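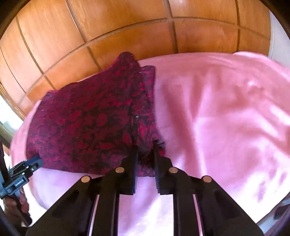 Slide 1. Two hand-held grippers on a patterned garment, pink cloth underneath.

Looking after a pair of hand-held grippers
Speaker notes, Kieran Hartley
20th June
Reading time: 3 minutes

Start with the slide up and let people look at it while they sit down. Say who I am and that I look after the grippers at Zirkia. So-ying Hsueh does the recording schedule, so questions on that go to her.

The talk covers one station and one pair of tools. I won't be talking about software.

Point to the middle of the slide. Two upright jaws, a narrow gap, and fine ridges on the inner faces. The ridges are what we clean most. Lint packs into them and the jaw starts to let thin cloth slide. We use a dry nylon brush, along the ridges and then across. No solvent. Tibor tried it on an early set and the faces went tacky.

Next, the round pivot caps either side of the jaws. These get a quarter-turn check with the small driver before each session. If one moves, take the tool out of use and tell me. Don't just nip it up and carry on – a cap that has moved once will move again, and I want to see the thread.

Arms. Hold the body, close the jaws slowly and watch the tips. They should arrive together. If one side leads, the linkage on the other side is usually dry or bent. One drop of light oil per joint, wipe, work it 7 times, wipe again. Oil on a jaw face means a new face.

Camera view. The black corners on the slide are normal for this lens. Clean it with the cloth from the blue tin and nothing else. After cleaning, take a test frame and check both jaws still sit level with each other. Attila has the reference print on the cupboard door.

The table. We lay a plain cloth under the garment and smooth it by hand first. Note the bright patch at the lower right of the slide. Pale cloth near strong light goes to pure white and we lose the folds in it. Shirley Cormier has asked for a blind at our station and it should be in by August. Until then, turn the table.

Faults log. 221 entries so far. Most are lint or a loose cap. 3 were cracked handles, all from being put down on the tip. Use the stand.

Full strip-down is every 300 hours of use. Allow a morning. Lay the parts out left and right and keep them apart, as the arms look the same and aren't.

If there's time, pass the spare jaw round and let people feel the ridges. Get it back before the break.

Spares are in the drawer marked Fevach. Sign for them.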